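J'avais promis un retour sur la pince à main Fevero, celle qu'on tient comme une poignée et qui sert à enregistrer des démonstrations sans toucher au robot. Voilà, j'ai passé l'hiver avec, et j'ai surtout passé l'hiver avec la méthode qui va autour, donc ce sera un peu les deux à la fois.

Petit rappel pour ceux qui prennent le train en marche : Floor Lambrechts et Ignacio Benavides ont publié en décembre une note sur ce qu'ils appellent la reprise de prise. L'idée est simple à raconter. On n'enregistre pas seulement les saisies propres, on garde aussi celles où la main hésite, relâche un peu, se replace, referme. Le modèle apprend les corrections en même temps que le geste. Chez eux, le gain est net sur les objets mous et franchement discret sur les objets rigides. J'avais envie de voir ce que ça donnait chez moi, avec mes objets, ma table, et ma patience (limitée).

## La prise en main

La pince est plus agréable que je ne le pensais ! Deux doigts, une gâchette avec une vraie course, un poids raisonnable. Au bout d'une heure on la sent dans le poignet, au bout de deux on change de main ou on fait une pause. L'ancienne Letov que j'utilisais avant était plus légère, mais ses doigts prenaient du jeu en une semaine et il fallait tout recalibrer — je ne la regrette pas.

Ce qui m'a vraiment plu, c'est le dosage. On sent dans la gâchette quand on commence à écraser une éponge ou un tissu, et pour cette méthode-là c'est capital, vu que tout se joue dans les petites hésitations. Avec une gâchette tout ou rien, autant laisser tomber.

Côté réglages, j'ai mis une bonne soirée à trouver la tension de ressort qui me convenait. La notice Fevero propose trois crans et conseille le plus dur. Prenez celui du milieu.

## Les objets

J'ai repris l'esprit de la note : du mou, du tressé, du mousseux, et des choses qui roulent. Une alèse matelassée par-dessus la table, et on mélange. Mon préféré reste la boule en corde tressée, parce qu'elle ne se présente jamais deux fois pareil. Il y a les brins qui s'écartent, le nœud qui dépasse, et selon l'endroit où on la prend elle pivote ou elle ne bouge pas d'un poil.

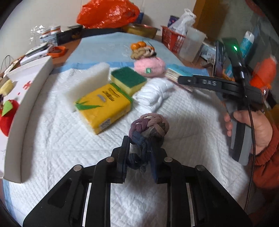

*La boule en corde entre les doigts, l'éponge et le linge plié juste derrière.*

Sur ce genre d'objet, mes saisies « propres » étaient toutes un peu les mêmes : j'arrivais par le dessus, je fermais, terminé. Le modèle entraîné là-dessus faisait pareil et, dès que la boule tournait, il continuait à serrer dans le vide avec une belle assurance. Avec les reprises dans le lot, il rouvre, se décale, recommence. C'est assez chouette à regarder, je dois dire.

## Les chiffres, quand même

J'ai enregistré 2649 démonstrations en tout. Après tri, il m'en reste 1475. Oui, ça fait mal. Une bonne partie des rejets vient de ma première période, quand je bougeais trop vite et que le suivi de position décrochait. Le reste, ce sont des reprises que j'avais jouées exprès, et ça se voit : le geste est théâtral, on s'arrête au mauvais moment. Lambrechts et Benavides le disent dans leur note et je n'avais pas voulu les croire.

Pour l'évaluation, j'ai pris 17 objets, dont 12 présents à l'entraînement. Sur les mous, l'écart entre les deux modèles saute aux yeux dès le premier essai. Sur les fruits, rien de clair : ça roule, on rattrape ou on ne rattrape pas, et je ne parierais pas un café sur la différence. Sur les emballages plats, le modèle avec reprises est même un peu plus lent, il tâtonne là où il pourrait foncer.

## Ce qui m'a agacé

Le logiciel Sembiring livré avec la pince. L'export est lent, les noms de sessions sont tronqués, et il n'y a aucun moyen de marquer une reprise pendant l'enregistrement. Il faut repasser derrière, à la main, séquence par séquence. J'ai fini par bricoler un petit script qui repère les réouvertures de la gâchette, et il fait le gros du travail (je le mets en ligne dès qu'il est lisible).

Les patins des doigts s'usent aussi plus vite que prévu sur la corde. J'ai testé ceux de Sidell, qui se montent sans adaptateur : meilleure accroche, mais ils collent un peu au tissu, ce qui fausse les lâchers. Je suis revenu aux patins d'origine.

## Alors, je la garde ?

Oui, et sans trop hésiter. Si vous travaillez surtout des boîtes et des pièces dures, ni la pince ni la méthode ne changeront votre vie, une Letov d'occasion fera l'affaire. Pour le textile, la mousse, les cordages, tout ce qui se déforme, je ne reviendrais pas en arrière. Prévoyez juste du temps pour le tri, beaucoup plus que pour l'enregistrement.

Prochain essai : deux personnes qui enregistrent sur les mêmes objets, pour voir si les hésitations de l'une servent à l'autre. Si vous avez déjà tenté le coup, les commentaires sont ouverts !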